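Renting storage space at Pitkänen: common questions

We get many of the same questions by e-mail, so we have collected the answers on one page. If your question is missing, please write to us and we will answer you, and maybe add it here too. 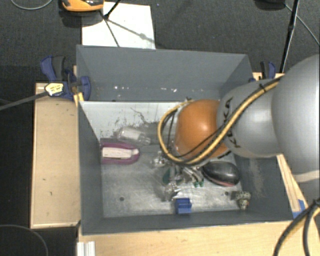
Before you rent

Who can rent a unit?
Any person who is 18 or older, and any company or association. We need to see an identity card or passport when you sign. A company also needs a paper that shows who is allowed to sign for it.

How big a unit do I need?
This is the hardest question, and most people guess too big. A small apartment with one bedroom usually goes into our medium unit, if the bed is taken apart and the boxes are stacked to the ceiling. If you send us a list of your furniture, Hilkka Nieminen at the office will look at it and suggest a size. You may change to another size later. We charge nothing for the change, but you must carry the things yourself.

What is the shortest rental time?
One month. After this the rental continues month by month until you give notice. Students who go home for the summer often rent from May to August, and for these months it is wise to reserve in March or April.

Can I visit before I decide?
Yes, please do. Come during office hours, ring the bell at the front door, and somebody will show you the units which are free at that moment. You don't need an appointment for this.

Prices and payment

How do I pay?
By card in the office or by monthly invoice. We do not take cash. The first month is paid when you sign, and the next ones by the last day of the month before.

Is there a deposit?
Yes, one month of rent. It is returned to your account within 15 days after you leave, if the unit is empty and swept. Swept means with a broom; you don't have to wash the floor.

What happens if I pay late?
First we send a reminder, which is free. The second reminder has a fee, and after it your door code stops working until the payment arrives. If you know in advance that a payment will be late, call and tell us. We can almost always agree on a new date.

Is insurance included?
A basic insurance is included and covers up to 3000 euros for fire, water damage and break-in. It doesn't cover moths, mold that came in with your own things, or objects that broke because they were packed badly. If your belongings are worth more, ask your home insurance company first. Many home policies also cover things in storage, but the company may want to know the address.

Using your unit

When can I get in?
From 6 a.m. to 11 p.m., every day, including public holidays. The office has shorter hours, and these are on the contact page. Your door code works without us being there.

I forgot my code. What now?
Call the office number. When the office is closed, the call goes to the person on duty, who will ask you for your contract number and your date of birth. We never send a code by e-mail.

Can I give my code to a friend or a moving company?
You can, but you are responsible for what they do in the building. A better way is to ask us for a guest code. It works for 2 days and then ends by itself.

Are the units heated?
The building is kept above 10 degrees in winter. It is warm enough for furniture, books and clothes. For a piano or oil paintings, please ask for a unit on the second floor, where the temperature changes less.

What is not allowed?
Food, animals, plants, gasoline, gas bottles, paint thinner, fireworks, and tires without a cover. You may not sleep or live in the unit, and you may not run a machine in it. Charging batteries is also forbidden. An electric bicycle can be stored if you take the battery home.

Do you have carts?
Yes, next to the elevator. Please bring them back to the same place after you finish. Other customers wait for them, especially at the end of the month.

How should I pack a mattress?
In a mattress bag with small holes, standing on its long side. Don't wrap it in tight plastic for many months, as moisture can stay inside. We sell the bags in the office, and also boxes and tape.

Leaving

How do I give notice?
Write to us at least 2 weeks before the end of the month. An e-mail is enough. You will get a confirmation from Aarne Peltonen or from Iida Lappalainen, and if it has not come after three working days, please call, as your message may be in our spam folder.

Can I leave some things behind?
No, sorry. We have to pay for every load that goes to the recycling center, and we take this cost from the deposit. A list of charities which collect furniture is at the office desk. Ask them early, they are often fully booked before the holidays.

Can another person take over my contract?
Yes, if you both come to the office with identity cards. The deposit can stay with us and you settle it between yourselves.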